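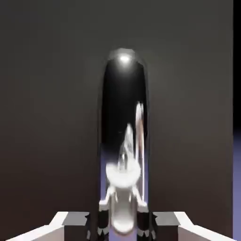

Figure 4.1 A glossy black capsule shape with a bright highlight on its rounded top (computer rendering).

Chapter 4
Light That Bounces

Look at a spoon. Now turn it over and look again! One side flips your face upside down, the other shrinks it and keeps it upright, and both sides stretch your nose into something you would rather not own. The metal is the same on both sides. So is the light in the room. All that has changed is the way the surface curves, and by the end of this chapter you will be able to predict what that curve does before you pick up the spoon.

We start with the flat mirror, because its rule is short: light leaves at the same angle at which it arrived. Curved mirrors follow exactly the same rule at every tiny patch of their surface. The patches simply face different ways, and that is where the fun begins (and, yes, a little geometry).

Then there is the puzzle of black. A black car soaks up most of the light that falls on it, yet after a good polish you can comb your hair in its door. How can a dark thing shine? Section 4.3 takes this up, and we think it is one of the loveliest ideas in the book.

People have put reflection to work for a very long time. The harbor light at Skirncombe, our case study for this chapter, sends its beam out to sea with a curved mirror built from 391 small pieces of glass, each one tilted a little differently from its neighbors. You will work out why the tilts had to vary, and what would happen to the beam if they were all the same.

Before You Read
Find three shiny objects at home, at least one of them dark in color. Hold each one near a lamp and sketch where the brightest spot falls. Move your head to the left. Does the spot move too? Keep your sketches, as you will need them in Section 4.2.

Words to Watch For
angle of incidence, normal line, specular reflection, diffuse reflection, concave, convex, focal point

4.1 The Flat Mirror
Stand 100 centimeters from a bathroom mirror and your image seems to stand 100 centimeters behind the glass. Step closer and it steps closer too.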